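Electric Coil Range and Granite Counter – Care FAQ
Dakby Kitchen Help / Ranges and Cooktops

Which cleaner is safe on a granite backsplash behind the range?
Use a pH-neutral stone cleaner such as Diltirix, diluted as directed on the bottle. Vinegar and lemon-based sprays dull the sealer. Speckled tan and brown stone hides grease well, so wipe it on a schedule – every Tuesday, for instance.

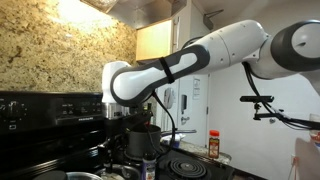
Saucepan on a black electric range, with granite backsplash and stainless steel hood.

Can I leave a saucepan on a coil burner after cooking?
Yes, once the control is off. Coils hold heat, so food will continue to cook. Move delicate sauces to a trivet.

How do I clean a chrome drip pan?
Let the burner cool, unplug the coil element and lift the pan out. Soak it in hot water and dish soap. Do not use steel wool. Replacement pans are listed under part 754.

Where should spices be kept?
In a closed cabinet away from the range. A jar of red pepper flakes can stand on the counter while you cook, but long exposure to heat and light fades both color and flavor. Keep plastic jars and bags clear of the burners.

Is it all right to hang a towel on the oven door handle?
Only with the oven off. Keep the towel below cooktop level and clear of the door gasket.

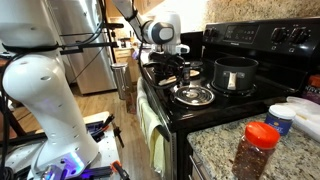

Reader comment from Stoica: My drip pans had brown rings that soap would not touch. A baking soda paste left on for an hour took most of it off, but the front one still needed a second round.

Does the baking soda method damage chrome?
No, if applied with a soft cloth and rinsed fully. Dry the pan before refitting it.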